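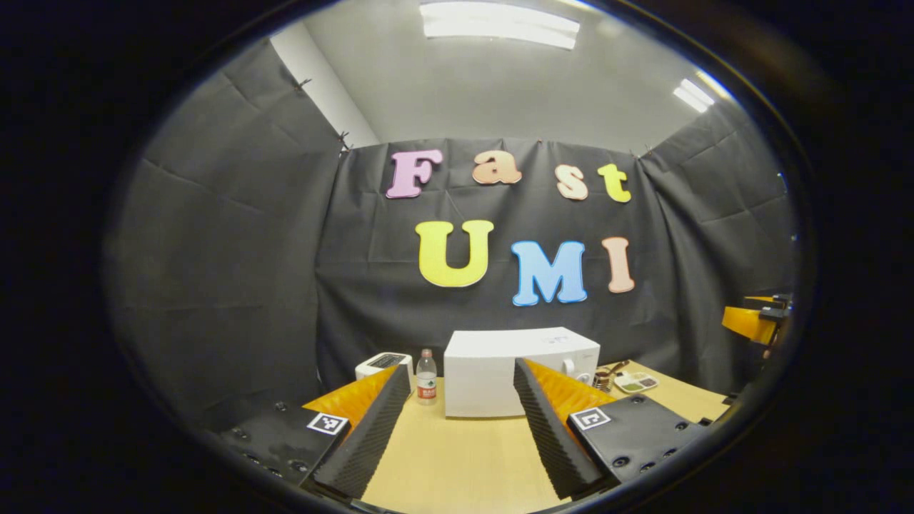

Payroll and Benefits Administrator (part-time, permanent)
Verschueren Bradley Accounting, Gilville office

Reference: 13-G
Hours: 19 per week, mornings preferred
Reports to: Jolien Van Dijk, Payroll Manager

The position

The Gilville office processes payroll for small and mid-size employers, most of them with fewer than 100 employees on the books. The administrator prepares biweekly and semimonthly pay runs, maintains employee records, and answers questions from client contacts by phone and email. The current portfolio is 13 clients. Two of these have employees in more than one state.

Duties

Enter new hires, terminations, and rate changes before the cutoff for each pay run.
Reconcile timesheet totals to the payroll register and resolve differences with the client.
Calculate and record wage garnishments.
Prepare quarterly filings for review by the Payroll Manager.
Assist with year-end forms. Leave is restricted in January.

Requirements

Two years of payroll experience, in-house or at a service provider.
Working knowledge of federal withholding and overtime rules.
Competence with spreadsheets, including lookups and pivot tables.
A payroll certification is an advantage but is not required.

Location and pay

Work is on site in Gilville for the first three months. After that, up to two days per week may be worked from home. Occasional cover at the Multstead office is paid at the normal rate plus mileage. Pay is hourly and depends on experience. Paid leave is prorated.

How to apply

Send a resume and a short cover letter to the Gilville office, quoting the reference above. State your earliest start date and any hours you cannot work. Interviews will be held in November and include a 30-minute reconciliation exercise. References are requested only after an offer has been made.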